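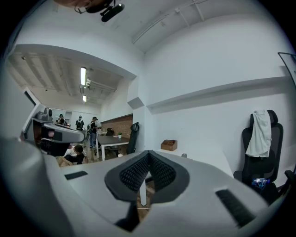 The list member from Brikine writes that they would be against moving the spring dinner to Drirholm if it means paying for the big hall again, and asks whether the smaller room can be had on its own.

It can. I rang the bookings office this morning and went through it with them. The small room is let separately from March onwards, evenings only, and the charge is 300 for the night. The main hall is 600 and you have to take the kitchen with it. Both prices include the chairs and tables but not linen, which we would have to bring or hire.

On food, we are free to use our own caterer in the small room. In the main hall it has to be Michiels. Their set menu was fine last time, although the vegetarian option was the same as the starter.

The small room takes 16 tables if they leave out the dance floor and 15 if we want the corner by the door kept clear for coats. I would go for 15. Music has to be off by eleven in either room and the bar closes half an hour before that.

Romell is still a possibility. They have not answered my second email, and the car park there is shared with the gym, so I would not wait for them much longer.

The Drirholm office will hold a date without a deposit until June 10, 2025. After that they want half of the hire charge, and they keep it if we cancel. Please reply to the list, not just to me, and say which room you would prefer.

On the earlier thread, a member wrote:

> Before we sign anything, could someone check whether
> the hire time includes setting up? At Romell we were
> charged an extra hour because the flowers came early.

Setting up is included from four o'clock. Clearing away is not, so we need to be out by midnight or pay for the extra hour. Flowers can be left at the side entrance any time after two.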